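Clornwood Courier > Out and About > Open day at Skollthorpe

News Events Club Pages Letters Back Issues

Saturday with the robot people

I finally made it to the open day at Skollthorpe, and I'm so glad I did! There were 13 of us from the club, and almost 39 visitors had signed in by the time I got my coffee, so it was a full house.

I had expected a row of shiny machines doing tricks. There was one of those (the Puner arm, which sorted bolts into trays and got a round of applause), but most of the afternoon was about how robots get taught in the first place, and that's the part I can't stop talking about. The folks at the Pollock project have people do ordinary household jobs over and over - hanging up a bag, clearing a table - and save the hand movements for the robot to learn from. You hold a cube in each hand, covered in black and white square patterns, and the software reads the patterns to work out where your hands are and which way they're turned.

They let us have a go after lunch. I got 2 tries and I was terrible at it. You want to grab things with your fingers, and you can't, so you end up thinking hard about something you've done every day of your life. My neighbor was a natural, of course. 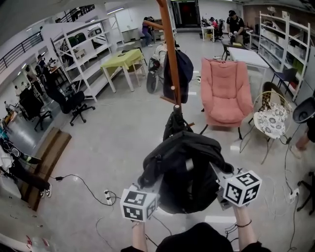
Wilma Forsyth told me on the bus home that she'd have liked more time for questions, and that she still wanted to know how many tries a robot needs before it gets a job right. I'd like to know that too. I've emailed to ask, and if I hear back I'll put the answer in the December issue.

Recent items
Bus times for the winter trips
Clornwood library sale
Letters: more on the footbridge
What we saw at the clock workshop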